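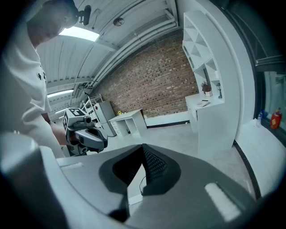 Brick wall, arched white ceiling, and a small desk at the back.

Home Essays Rooms Archive About Subscribe

The Workroom With Everything in It

By Efua Acheampong

I have read one too many articles telling me that any room can be three rooms. The spare bedroom is also an office and a gym. The basement is also a studio, a pantry and a place to fold the wash. You buy a tall shelf with little compartments, you put a desk under it, you roll in a second refrigerator, and the room is supposed to know what you want from it at any given hour.

I don't buy it. I have worked in rooms like this for 9 years, most recently in one with a brick wall, white pipes running along under the ceiling, and a refrigerator standing a few steps from a desk. I like brick. I like it a good deal less once I have tried to hang something on it.

Let me start with the refrigerator, since everybody else leaves it for last. A refrigerator in a workroom sounds like a kindness. You don't have to walk anywhere for a cold drink. But it hums, and it hums at the person whose desk is closest to it, and that person is never the one who asked for it. In our old place that person was Jarlath Kinsella. He put up with it from summer until December and then moved his chair into the hallway, where he got more done than he had all year. The official answer was that the hum was "within the normal range." I'm sure it was. So is a dripping faucet.

Then there is the wire rack. A wire rack next to a refrigerator is the most honest piece of furniture in any shared room. Nothing hides on it. I have no complaint about the rack itself. My complaint is with the idea that a rack is a system. People say "put it on the rack" the way they say "put it in the cloud," and what they mean is that they would like to stop thinking about it. Jars roll, small boxes tip through the gaps, and a paper liner slides off the first time anyone is in a hurry.

The cubbies are worse. Senyo Owusu, who planned our storage and is still proud of it, picked a tall unit with slanted compartments over a plain one with straight shelves. His case was that slanted compartments keep things from sliding out and let you see what you have. He spent 2,000 dollars of the budget on it. I have two questions I never got an answer to. What is supposed to go in the top row, which I can't reach without a stool? And what shape of thing did he have in mind? A binder doesn't sit right on a slant. A lunch doesn't either. A roll of paper does, and we owned maybe one roll of paper.

I will give him the counter below it. A counter joined to its shelves is a good piece of thinking, and you can stand at it, drop what you're carrying and sort it out. If he had stopped at counter height I would have written him a thank-you note.

What I would defend against all comers is the small desk with the drawers on one side, set up against the brick. It's the cheapest kind of desk there is. Salamatu Frimpong calls ours the orphan, and she has tried twice to get it replaced with something longer. But a small desk won't let you pile. Leave one thing on the corner and you notice it. On a long desk that same thing would be under a week of mail by now. When I need to write a letter or get through a set of receipts, the orphan is where I go, and I have never had to clear it off first.

The lights deserve a word too. A bright panel overhead is fine for finding a dropped screw and miserable for reading past four in the afternoon. Ayuba Gyamfi has argued for years that one lamp on one desk would change the whole room. He has a tendency to oversell, but I tried it for a month and went home with fewer headaches. That may have been the lamp. It may have been that I was at the small desk more, facing a wall, with the refrigerator behind me.

I know how this reads. Somebody will write in to say that space costs money and that a room that does one thing is a luxury. Fine. I pay rent too. All I'm asking is that we stop calling it clever. A room with a refrigerator, a rack, a wall of cubbies and two kinds of desk is a room where several people didn't get their way. You can work in it. I do, most days. But before anyone orders another tall shelf, I'd like them to sit next to the refrigerator for one full afternoon and try to add up a column of numbers.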